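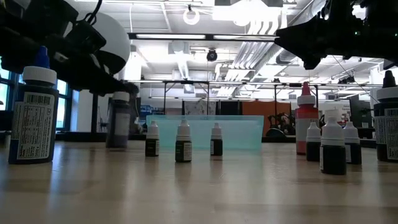 The Museum of Minor Disappointments

Rosalind Boateng inherited the museum from an aunt who had never liked her, and she took this as the first exhibit.

It stood in Brivden, between a shop that sold zippers and a shop that had stopped selling zippers. The collection ran to 1,512 items, according to a card by the door in her aunt's handwriting. There was a birthday cake from 1,000 miles away that had arrived on the right day of the wrong month. There was an umbrella, still in its plastic, bought five minutes after the rain. Admission was 99 cents, and the machine did not give change.

Her first visitor was a man named Sugawara, who walked through both rooms with his hands behind his back.

"It's smaller than I expected," he said.

"Thank you," said Rosalind.

He came back in November with a shoebox. Inside was a letter from a woman called Cikura, agreeing to marry him, provided he hadn't already married her sister. He had, that morning, largely out of impatience.

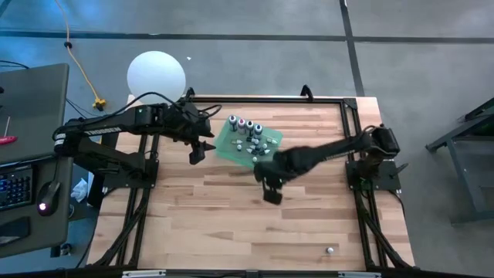 Rosalind put the letter in the case by the window and moved the umbrella to make room. She typed a label, spelled his name wrong, and decided to leave it.

"How is the sister?" she asked.

"Very well," said Sugawara. "We've been quite happy, which makes it hard to bring up."

He stood looking at the case for a while. Then he asked if members got in free, and Rosalind told him that they paid double, and he bought 2 memberships, one for his wife.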